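Leinenvorhänge fürs Wohnzimmer: wie viel Stoffzugabe?

nordlicht_wohnt
Hallo ihr Lieben, endlich geht es bei uns ans Wohnzimmer! Ich habe mich total in den Leinenstoff »Rotcombe« von Setiawan verliebt (Farbe Hafer, ein Traum). Die Schiene ist 265 cm breit. Im Laden hieß es, doppelte Breite sei Pflicht – stimmt das bei so schwerem Stoff auch? Und lieber bodenlang oder knapp darüber?

saumundseide
Schöne Wahl! Bei schwerem Leinen nehme ich die anderthalbfache Breite, das fällt wunderbar ruhig. Doppelt lohnt sich eher bei dünnen Stores. Und bitte vor dem Nähen waschen, Leinen läuft gern ein! Ich würde sie den Boden gerade so berühren lassen – das sieht sofort nach Altbau und Paris aus.

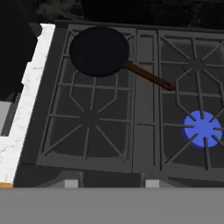
Muss Leinen nach jeder Wäsche gebügelt werden?
Leicht feucht aufhängen genügt meistens, das Eigengewicht zieht die gröbsten Falten heraus. Wer es glatter mag, geht mit dem Dampfglätter drüber, solange der Stoff schon an der Schiene hängt.

vetix60
wir haben einfach fertige von Zuron genommen, 28 Euro das Stück, hängen super. gekürzt mit Bügelband, ging ratzfatz!! Breite hab ich ehrlich gesagt nie ausgerechnet, einfach vier Schals dran und gut. Zeig mal Fotos wenn alles hängt, Hafer klingt toll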